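Subject: Re: [grippers] Wrist camera or fixed camera for the soft fingers?

Tyyne Rissanen wrote:

> Has anyone on the list run the Kiiskinen soft fingers in simulation with
> the camera on the wrist? We've only got the fixed one on its post, and
> before I go asking for money I'd like to know if the wrist view is worth
> the bother. Also, which controller are you using these days? Last I heard
> you were still swearing at the old one.
>
> Tyyne
> Rallmont

Hello Tyyne, and hello everyone else,

Yes, we have, and yes, I was still swearing at the old controller until April! We've moved over to Trumadov now and I'm mostly happy with it, although the settings file is a maze and the manual reads as if it was written in a lift.

Right, the cameras. I did 116 grasps with the wrist view and another 116 with the fixed view, same arm, same soft fingers, same seeds, all in simulation. The things to pick up were the usual Lalville set (mugs, the sponge, that horrible little funnel). I kept the controller the same for both, so what you're seeing is the camera and nothing clever from me.

| View | Tries | Dropped or missed |
|---|---|---|
| Wrist | 116 | 4 |
| Fixed | 116 | 12 |

So the wrist wins, but do look at where the misses came from before you go off and spend anything. Nine of the 12 on the fixed camera were the funnel, when the arm came in over the top and blocked its own view. If you never have to pick up anything funnel-shaped you may not care two hoots. The mugs were fine either way. The sponge was fine with everything, bless it.

What I didn't expect was how much the mounting angle matters. I started with the wrist camera tipped well in towards the fingertips, thinking more fingertip must be better, and it was rubbish! You get a lovely close look at the silicone and hardly anything of what's coming. I backed it off bit by bit and it got better each time, up to a point, and then you lose the contact altogether and the last bit of the approach is done blind.

The other thing I'd warn you about is roll. Trumadov lets you set the camera's roll on its own, separate from the wrist joint (I think the old one tied them together, somebody correct me), and it's very easy to leave a few degrees in there by mistake. The grasps still sort of work, which makes it worse, as you don't go looking for it. I now save a still with nothing set out on the table before each batch and check it against the door in the back wall.

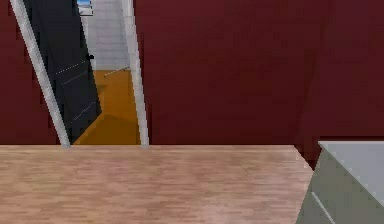

Anyway, once I was doing that I stopped losing whole afternoons to it. It takes a minute. I've put it in the start-up script with a pause, so it sits there sulking until I press a key, and I'd suggest you do the same if your lot are as forgetful as I am.

On the fingers themselves, I haven't got much to add. The Kiiskinen model is a bit too springy for my taste and I turned the stiffness up to 278 in the config, which is just the number I ended on after a lot of fiddling, so please don't treat it as gospel. With the default they wobble about after closing and the controller gets in a flap trying to correct for it.

If it were my money I'd borrow a camera first and try it on the real arm for a bit. I've not done the real one yet with this mount, and I wouldn't want you buying anything on the strength of simulated mugs.

I can send the config and the seeds if you want them, just shout. Does your fixed post still have the short bracket, by the way? Ours came with a longer one and I've never known what it was for.

Cheers from a rainy Lalville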